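Mail-order refill stuck in "processing" – can I transfer it?
Posted 11 Feb 2018 by brikitico

I get my blood pressure tablets by mail from Godent. My refill has said "processing" for 8 days and I have 2 tablets left. Customer service only reads me the order number. Can I move the prescription to a local pharmacy, or do I need a new one from my doctor?
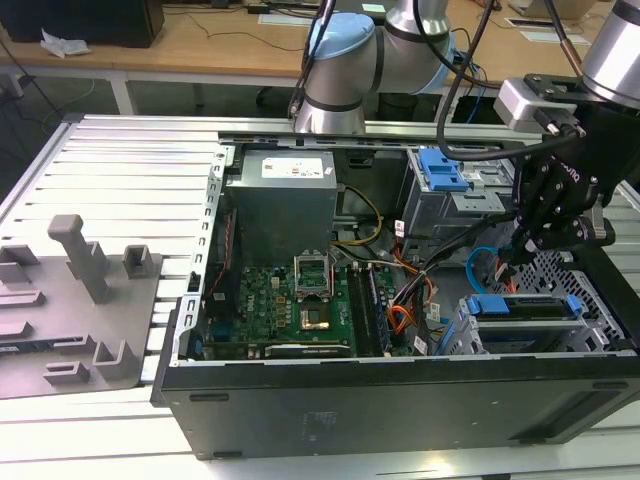

I have one refill left on it, and it isn't a controlled drug.

medrano111
Call the local pharmacy and ask them to request the transfer. They need your date of birth, the drug name and the Godent phone number. If Godent already billed your insurance, the new claim gets rejected as "refill too soon" – ask Godent to reverse theirs first. 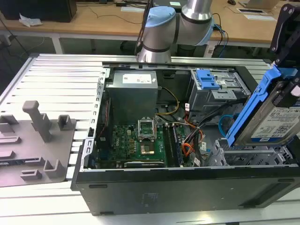 Mine took a day once the claim was reversed. With so few tablets left, also ask the pharmacist about an emergency supply. Many states allow a few days' worth.

Pliletti
Same thing happened to me in May. I just canceled and paid cash.

tess959
Your doctor's office can send a new prescription too. Call them first thing Monday, and don't skip doses without asking them.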